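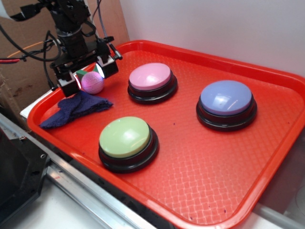 Cell 2, tray and gripper side.

Automation > Small cells > Inspection sheets

CELL 2 TABLETOP ARM — SHIFT CHECK, MAY
Filled in by Xuelian Tang, Calside bench. Start 7:40.

1. E-stop pressed and released, arm drops out and comes back. OK
2. Base bolts, witness marks lined up. OK
3. Cables at the wrist. PASS WITH COMMENT — too much slack, loops hang low round the joint. Nothing chafed yet. Re-tie before the next long run, leave enough for full wrist turn.
4. Gripper fingers, open/close 34 cycles no load. OK, slight tick on closing, same as last month
5. Finger light on. OK
6. Gripper pads wiped. OK
7. Homing repeated from 2 start poses. Second one came in slow. Ran it again, fine. Watch.

Tray and props

8. Tray position is the thing that keeps going wrong on this cell. It gets knocked, somebody pushes it back by eye and then every pick is off by the same bit. Check against the taught corner before anything else. Button layout is pink at the back, blue off to the right, green nearest the front rim, and the ball goes up at the left end by the green holder. If yours doesnt match, fix it first, then jog to each one at low speed.
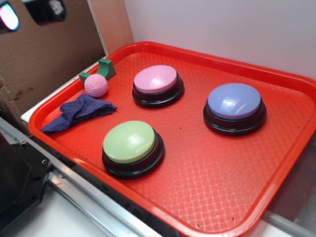
Housekeeping, item 9. FAIL, minor. Wipe-down is on the Plevcombe sheet as every shift and it isn't getting done. There are small dark specks on the tray floor, a couple of them down by the front rim on the right. Lint free wipe, no spray near the rail. Cloth stays on the tray, it's part of the task, just shake it out and put it back left of the buttons.

10. Rail, run a finger down the grooves for grit. OK
11. Cardboard screen upright and not leaning on anything. OK, replace when Darnport sends the proper panel
12. Speed limit set to 40 percent for setup. Was at full when I got here!! Put back to 40. Whoever runs nights pls check this
13. Log saved, Xu controller backup made. OK

Open items: 3, 7, 9. Cable ties are in the drawer under the bench, small ones only, the wide ones foul the joint.

Cell released for use — X. Tang

Filed under: Arms & grippers, Shift checks

Contact the bench | © Calside | Back to top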